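**September 14, 2023 — sim kitchen, occlusion masking, planner sulking**

Picked up where Zoila left off with the self-filter. Her note on the branch read "works except when it doesn't," and I have now spent a morning confirming both halves.

The complaint, for anyone joining late: the arm looks at the kitchen, sees its own links, and decides the kitchen has grown a large gray wall. The planner then refuses to move, on the reasonable grounds that it is embedded in masonry. The filter is supposed to subtract the robot from the depth image before anything reaches the occupancy map. It does this by rendering the link meshes at the current joint angles and throwing out whatever matches.

Things tried before lunch:

- Padding at 2 cm. Clean map, but it also eats real geometry wherever a link passes in front of a cabinet edge.
- Padding off. A fringe of phantom voxels along every link boundary. Planner files a grievance.
- Reading joint states at the image stamp instead of "latest." Should have been like this from the start. I checked the blame, it was me, in June.

The stamp fix got rid of most of the fringe during fast moves. What remains shows up when links sit very close to the camera and there is hardly any kitchen left between them.
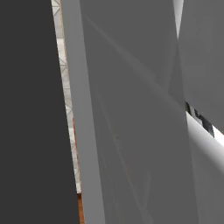
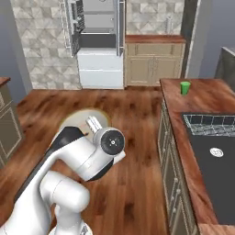 Same kitchen in both, with very different amounts of it on offer.

Ran the Arkitz replay set overnight with the old filter and again today with the stamp fix. 1,846 frames, and the ones where the map reports the gripper in collision with itself went from 41 to 17. I looked through the 17 one by one. Nearly all have the same shape: thin slivers of background between two links, where the mask from one side and the mask from the other overlap and the sliver gets classed as robot. Then the map keeps whatever it believed there earlier, with great confidence, for as long as you care to wait.

Reiko's suggestion is to mark masked pixels as unknown and let old voxels decay behind them. I resisted this for most of an hour on the grounds that decay is how we lost the countertop in the Clivthorpe build, and then failed to come up with anything better. Trying it with a slow decay, only inside the mask, and with the static fixtures pinned from the scene file so the cabinetry can't evaporate.

Side notes:

- Near clip in the mask renderer was set farther out than the sim camera's. Anything between the two was drawn in the image and missing from the mask. Matched them. No idea how many of the old failures that accounts for, so the replay needs rerunning. Again.
- The viewer colors unknown and free the same shade of blue. Yurii says this is a theme issue. I say it is a cry for help.
- `mask_debug` writes to the working directory if the output path is missing. Found this by filling the working directory.

Next: rerun the replay with matched clip planes and no decay, then with decay, so we know which one to thank. Mariann wants the config frozen before she starts the next planner sweep, so please don't touch `self_filter.yaml` on main until I've pushed. Zoila, your padding comment is still in there — I left it, it's accurate.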